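Desktop Refurbishing Working Group
Minutes, Lynch site, upper workshop

Present: Dagný Vídalín (chair), bench lead, parts store, intake, goods-out
Apologies: the buyer from Unanero
Minutes taken by: parts store

1. Minutes of the April meeting

Accepted with one correction. Under item 4, "drive cage" should read "drive bay handle." The cage stays in the chassis during a standard strip. Only the drives and their carriers come out.

2. Bench layout

The tower is to be worked on its side with the side panel off and the open interior facing up. The slotted aluminum table is confirmed as the standard surface for this work. The parts plate goes to the left of the case, with the memory holder and the processor nest both in reach. Nothing is to be stored on the table between the plate and the chassis.

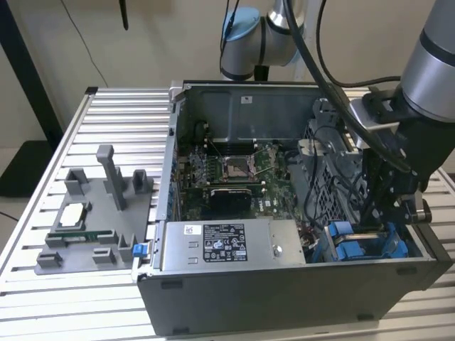
Page last changed: 5 July 2021, 16:42, by parts store

Intake asked whether the plate should be bolted down. Bench lead said that clamping to the table slots is enough and allows the plate to be shifted for the taller cases. Agreed. Clamps to be checked at the start of each shift.

3. Processor and socket

3.1 Bench lead reported 14 boards rejected at inspection for bent socket contacts. All came from the same intake period. It was not possible to say whether the damage was present on arrival, as the intake form has no field for socket condition. Intake will add one.

3.2 The retention lever is to be released fully before the frame is raised. The processor is lifted straight up by its edges and goes directly into the nest. It is not to be put down on the table, on the board or on the lid of the parts bin.

3.3 Plastic socket covers remain on order from Utitz. Until they arrive, boards without a processor are to be kept face up and moved one at a time. Goods-out pointed out that the drying cabinet shelf has been used for stacking boards. This is to stop.

3.4 Old thermal compound is to be removed before the processor is graded. The marking on the lid must be readable for the stock entry. Units with unreadable markings go to the query tray.

4. Memory

4.1 Both latches to be opened before a module is lifted, on boards that have two. Some of the smaller boards have a latch at one end only, and the instruction sheet does not say so. Sheet to be revised.

4.2 Modules are stored one per holder, lying horizontally. Mixed sizes from a single machine are to be kept together under one record until tested. The parts store has been receiving split sets and cannot match them afterward.

4.3 The test procedure was discussed. The present single pass was considered too short by the bench lead and adequate by goods-out. Left open until the return figures are available.

5. Cables and headers

The strip order was changed at the bench without being written down. The chair asked for the current order to be recorded here:

Side panel
Power supply leads, board end first
Drive data and power leads
Drives
Expansion card
Memory
Processor
Front panel connector
Fan leads

Fan leads are left until the end so that the headers are not disturbed while hands or tools are working over the board. Leads are to be held by the connector housing.

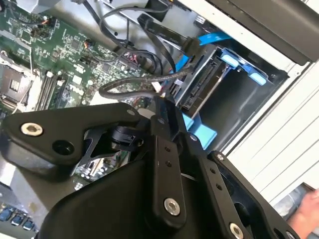

Where a lead is too short to be laid clear of the memory slots, it may be unplugged earlier, and this is to be noted on the job card. Intake asked whether cable ties should be cut or kept. Cut, unless the tie is of the reusable type. Offcuts are to be collected from inside the case before it is turned upright. Two cases were returned from goods-out with tie ends under the board.

6. Power supplies

6.1 Release latches: the latch is to be pressed before the unit is slid, and the unit is not to be levered from the cable side. Broken latches are to be recorded by color and position, as the spares are not interchangeable across chassis types.

6.2 The specification label must be left in place. Asset stickers belonging to the former owner are removed. Where a sticker overlaps the specification label, it is to be left and reported to the chair.

6.3 Load testing continues at the second bench. No change.

7. Stock records

The Prerkitard database now holds around 2,000 part entries for the current lot. The parts store found 27 entries with a board number but no chassis number. These cannot be released for sale. Dagný Vídalín will ask Unanero for the original delivery list. If the list does not resolve them, the parts will be booked as loose spares.

Low-profile graphics cards are to be entered under "expansion" and no longer under "display." Old entries will be changed by the parts store when the item is next handled.

8. Labels on drive carriers

Labels put on the blue handles have been coming off in storage. Goods-out proposed moving them to the flat side of the carrier. Agreed, provided the label does not reach the rail. The remaining roll of small labels is to be used up on memory bags.

9. Any other business

The magnetic tray at the second bench is missing. Anyone holding it is asked to return it to the tool board.

The workshop door closer is still slamming. Reported again to the building office at Lynch.

Actions

Intake: add socket condition to the intake form
Bench lead: revise memory sheet, single-latch boards (4.1)
Bench lead: post the strip order in item 5 at both benches
Parts store: list of split memory sets still open
Dagný Vídalín: delivery list from Unanero
Goods-out: chase Utitz for a delivery date on socket covers

Next meeting: same room, time to be confirmed by the chair once the return figures are in.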